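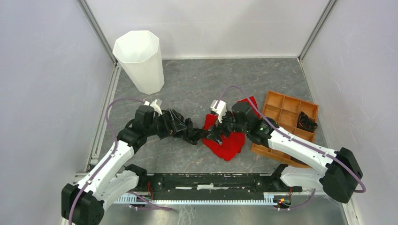
2025-11-23, Gullska cell, bag lining task

Goal for this round: see whether the Ko policy does better when we train on demos that start with the bag in a random crumple, instead of laid out flat by hand. Same network and same action chunk length as the June baseline. Only the demo set changed.

Setup
Black bag, white bin, red cloth left on the surface as a distractor. Wooden tray stays at the right. Bin position shifted by hand between trials, within reach of both arms. Training set is 62 demos, all teleoperated from the Bramgate station.

Notes on the method
Demos are split into two phases, with separate labels: (a) find an edge and get the bag open, (b) bring it over the bin and pull the rim down. The Laltalico labeling script puts the switch at the first moment the bag is over the bin mouth. That is late for some demos, where the operator was already opening the bag on the way across. I moved 16 of those by hand. Need to write down the rule I used before anyone else relabels.

Phase (b) is where the left arm matters most. With the bag held over the bin by the right gripper, the left has to come in at the lower side and find the rim by camera alone. Thin film folds over itself and the wrist view is mostly black.

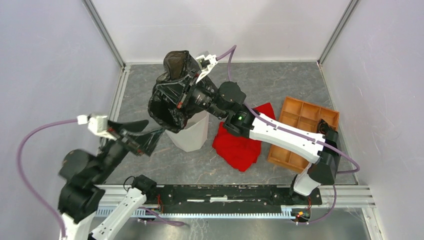 Result so far
40 trials run on the new checkpoint. Phase (a) is clearly better than baseline. Phase (b) looks the same to me, misses included. Most misses are the left gripper closing on one layer too many.

To do
- rerun baseline with the same bin shifts
- try the wrist cameras with longer exposure
- check the left finger pads for wear
- export logs to the Bramgate share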